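Slip joint (knife)

A slip joint is a folding knife whose blade is held open by spring pressure alone, without a lock. The blade turns on a pivot pin between two liners, and a flat steel backspring bears against the squared end of the blade, called the tang. Firm pressure on the back of the blade overcomes the spring and lets the knife close.

Construction

The backspring is pinned at the butt of the handle and near its middle, leaving the forward end free to flex. As the blade swings, the tang lifts this free end until one of its flat faces comes to rest against it. Most patterns have two such faces, one for the open position and one for the closed. A third may be cut so that the blade pauses at 90 degrees, an arrangement known as a half stop.

Liners are commonly brass or nickel silver. Bolsters, where fitted, strengthen the pivot end and protect the handle scales, which may be bone, horn, wood or a synthetic laminate. 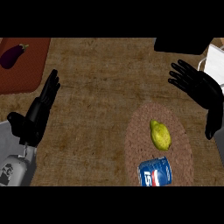
Spring tension is known in the trade as pull and is usually graded from 1 to 10. The scale is informal and varies between makers. A high figure gives a firm opening and closing action but can make the nail nick hard to use. A low figure carries a greater risk of the blade folding on to the fingers.

Manufacture

The tang and spring are hardened separately, with the spring tempered to a lower hardness so that it can bend repeatedly without cracking. Contact faces are then ground and finished, often with 400 grit abrasive, before assembly. The cutler Norbert Beneš, working at the Gedeck shop, fitted each spring by hand and checked that it sat flush with the liners in both positions. Sastum patterns are made with pre-ground springs and need less fitting.

Maintenance

Lint and dried oil in the blade well are the usual causes of a stiff action. The joint is flushed with warm water, dried fully and given a drop of light oil at the pivot. Side play may be reduced by lightly peening the pivot pin.

See also

Backspring
Friction folder
Lock back
Nail nick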